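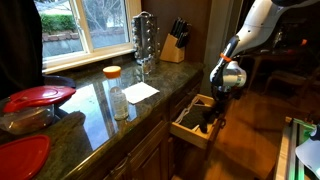

A reader of the previous page wrote in to object that polished granite needs sealing every year whatever its color, and that leaving the subject out of a page on counter care was a mistake. Dark stones vary a great deal. The test is a spoonful of water left in place for ten minutes: if the stone darkens under it, seal; if the water stays beaded, wait and test again in December.

Ondgate Kitchens: Granite Counter, Window Side
Posted November 5, 2024

This gallery covers one counter in the Bretmont house, a dark speckled granite with a polished finish. The stone was supplied by Gamon and cut at the Roy yard. Slab length before cutting was 2,090 mm. Finished weight of the longest piece is 158 kg. Edges are eased, with no bullnose.

First view: window end. The glass container takes a red lid. The spice rack is the rotating type and stands against the back wall, with the knife block to its right. Glossy stone beside a window shows streaks sooner than a honed finish does. Wipe along the length of the counter, then dry with a second cloth.

Second view: the counter with the wooden cabinets below it. Door panels are raised. The drawers are toward the right end. The cabinet run measures 1,615 mm and was leveled before the stone went on, with a tolerance of 3 mm over the full run. 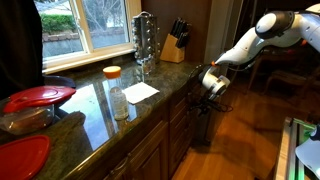

Can vinegar be used on polished granite?
Keep it off the stone. Acid wears down most sealers and can dull some of the minerals. Use warm water with a few drops of dish soap, rinse, and dry.

Notes on the corner: the knife block sits where the back wall meets the side wall. The joint between stone and wall is filled with a neutral-cure silicone. Crumbs collect along this line, so the block and the rack should be lifted out when the counter is cleaned. Sliding either one with grit under the base will mark the polish.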